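Zipper on mesh laundry bag opens during the wash – how to stop it?

Asked in Laundry & Fabric Care, January 2018
Viewed 2336 times

I use zippered mesh bags for knits and anything with hooks. The zipper is a plain nylon coil with a light slider. On a normal cycle the bag stays shut. On anything with a fast spin the slider creeps back 2 or 3 inches and small items work their way out. One sock went into the door gasket and I had to pull the gasket lip back to get it.

Washer is a front loader, Pultira, spin set to high. The bags are Clemgate, medium size, fine mesh. I have tried loading them less full and it made a small difference.

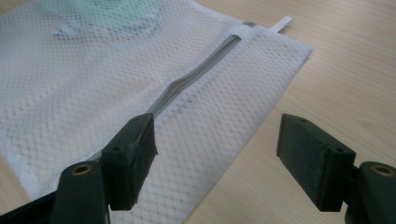 The coil also no longer lies straight when the bag is flat. It has a wave in the middle part and the slider catches there a little. I don't know if that is related to the creeping or a separate problem. I don't want to sew the bags shut every time. Is there a fix, or is this just a wear item?

3 answers

Answer 1 – accepted, 787 helpful votes

Two separate problems.

Creep: most light sliders on these bags have no locking pin, so friction is all that holds them. Under spin the load pushes outward on the coil and the slider moves toward the open side. You need to fix the slider at the closed end. If the bag has a small elastic loop or fabric garage there, tuck the pull under it. If it does not, put a small plastic-coated safety pin through the hole in the slider and the edge tape next to it. Do not pin through the mesh, it will tear. A short piece of round elastic sewn to the tape also works and is quicker to use.

Wave: the tape and the mesh have shrunk by different amounts, normally from dryer heat. Polyester mesh pulls in and the coil cannot, so it buckles. You can reduce it but not remove it. Dampen the bag, pull the zipper straight, weight both ends and let it dry flat. Skip the dryer from then on. A buckled coil puts side load on the slider, so it does make the creep somewhat worse.

Fill level: half full, no more. The contents should be able to move.

Answer 2

I just turn the bag so the zipper faces in and tie the corner with a hair elastic. Works fine. Becerra sells bags with a cover flap over the zipper if you want to buy new ones.

Answer 3

Check the slider before doing any of the above. If the coil splits open behind it, the slider is spread and pinning it will not help. Squeeze the back edges of the slider gently with pliers, one side and then the other, and test it after each squeeze – too much and it will jam or crack.

Also lower the spin for bagged items. I run mine on medium and have not had one open yet.

Comment from the asker: Sewed an elastic loop on both bags. No creep on high spin so far. Will try the flat drying in February when I replace the drying rack.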